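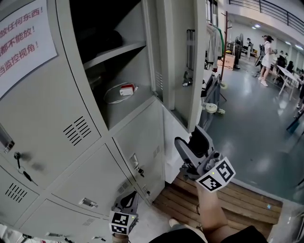 # About the Farnby Docket

The Farnby Docket is an independent news site about courts. We report on trials, sentencings, appeals and civil disputes in Farnby, Strickland and the towns between them. We also write about judges when they are appointed, when they retire, and when their decisions are overturned by a higher court.

The site was started by Jamshid Rezaei, who had worked for many years as a court interpreter. In this work he sat through a large number of hearings, and very often the seats for the press were empty. A family could wait two years for a verdict, and the next morning there was not one line about it in any newspaper. He began to write short notes in the evening and to send them by email to people who asked for them. When the list had almost 900 readers, he left the interpreting and made the notes into a website.

Ye-ji Won joined him the following March as editor. She came from a business newspaper and she brought a strict style book, which we still use. Today we are 4 people. Two of us are in court on most days, one reads the filings, and Ye-ji edits everything before it is published.

## What we cover

Most of our reports are about criminal cases, and this is what the majority of readers come for. We try to follow a case from the first hearing until the end, also when the end is quiet. If we have reported that a person was charged, we will report that the person was acquitted or that the charge was dropped, and we put this report in the same place on the front page where the first one was.

We give the same attention to housing and employment cases. They are seldom dramatic, but many readers write to us that they learned about their own rights from them. Our longest series until now was about the bankruptcy of the Flonditz furniture company and the wages which its former workers tried to get back. It ran in 11 parts, and the last part was written after the appeal.

We do not cover divorce or custody cases, and we do not publish the names of children in any case. We do not publish the home addresses of judges, jurors, witnesses or lawyers. Some readers have asked us to change this rule when the address was already printed by another outlet. We have discussed it and the rule stays.
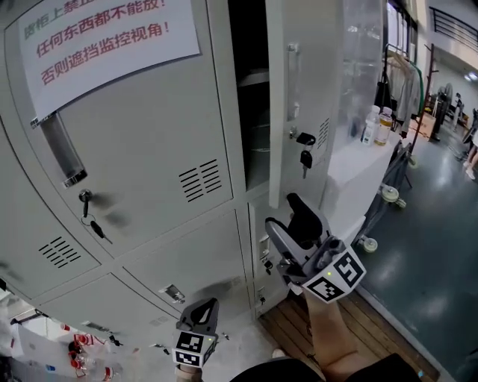 *Gray lockers, one door open*

## How we work

A report from a hearing is written by a person who was present at the hearing. When we could not be present, we say so in the first paragraph and we say which document we used in place of it. We do not take reports from other news sites and write them again with different words.

In the first hours after an arrest there is usually much information which is later found to be wrong. For this reason we are often slower than others. We wait for the police statement or for the charging document, and if two official sources do not agree, we print both and mark the difference. We don't name a suspect before charges are filed.

Sources who are not named are used rarely. The editor must know who the person is, and the person must have seen or heard the thing directly. "Close to the investigation" is a phrase that you will not find on our pages.

Legal terms are explained the first time they appear in a report. Jamshid insists on this, because he has seen how defendants nod at words which they did not understand. The longer explanations are collected in our glossary, and readers may send suggestions for it.

## Corrections

If we made a mistake, please write to the corrections desk and tell us the title of the report and the sentence which is wrong. You will get an answer within 3 working days. A corrected report carries a note at the top which says what was wrong before and what is right now. We do not remove a report only for the reason that a person in it finds it unpleasant, but we do look at every request concerning old and minor convictions, and in some of these cases we take the name out. 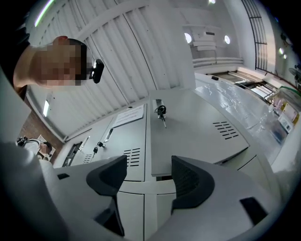
## Who pays for it

The Docket belongs to Dondside Press, a small company owned by Jamshid Rezaei and Ye-ji Won in equal parts. Our income is from subscriptions, from a weekly bulletin which law offices buy, and from a little advertising. We do not accept advertising from law firms who have a case in our current reports, and we do not accept money from political parties or from candidates for judge.

Reports on hearings are free to read for everybody. The archive, the court calendar and the bulletin are for subscribers. Public libraries in Farnby and Strickland can have access without cost if they write to us.

## Contact

For news tips, please use the form on the contact page or send a letter to the editor. If your matter is sensitive, do not put details in the first message; ask for a call and Ye-ji will arrange it. We can't give legal advice, and we can't speak to a judge for you.

Students who want to spend a term with us should apply to Jamshid with two samples of writing. It is not necessary that the samples are about law.

Page last revised: October 28, 2021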